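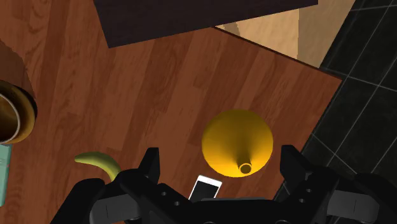
Lemlem Tsegaye has been learning the church organ for 17 years and describes her progress as "audible". The instrument at Stulberg dates from 1692, and so, she suspects, does the bench.

She took it up after the previous organist left in March with a bad back and the only key. "They asked if I played piano. I said a bit. That was the whole interview."

Weddings pay best. Funerals are quieter, though one family did request over an hour of Abba. "I did three songs and slowed them down. People wept. I choose to think it was grief."

Would she ever give it up? She looks at the pedals for a while. "I'd have to find someone else who can play a bit."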